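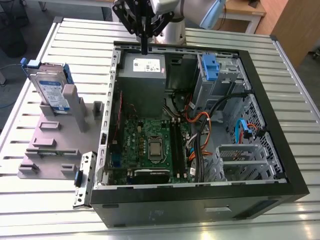
Where did the September money go?

Mostly on bindings, and on Miroslava's van. The grant for the Omolholm parish newspapers stands at 3,453 spent, with receipts for all of it except one ferry crossing, which Radek Kováčik swears he made.

Progress since the last report

The Havlíček bequest has now been sorted. We were promised a tidy run of the weekly paper and got tea chests, a christening gown and a great many seed catalogues. Under the catalogues were 48 bound volumes in fair condition, if you are relaxed about mice. Asnakech Berhe has cleaned and boxed the lot and would like it noted that she was not relaxed about mice.

Indexing is slower than our application said it would be. We wrote that application in a cheerful mood. Some 2,000 entries are done, nearly all births, deaths and disputes over drains. The drains take longest, as everybody involved wrote in every week for years.

Storage

The upstairs room at Molline is dry again and the shelving is up. Svatopluk Malý put it up twice, the first time in front of the radiator. Boxes go in after the door has been widened by the width of one box, a measurement we might have taken earlier.

Public side

The Wednesday reading afternoons began with three visitors, two of whom wanted the dentist. Numbers have crept up. One regular has corrected the spelling of her grandfather's name in every entry where it appears, in ink, and we have moved her on to pencils.

Still to do

Wellington Vasconcelos is chasing the binder's second quote, the first having been for somebody else's books. The index for the war years has not been started. We ask to move the unspent travel money into boxes, and will send the ferry ticket if Radek finds his other coat.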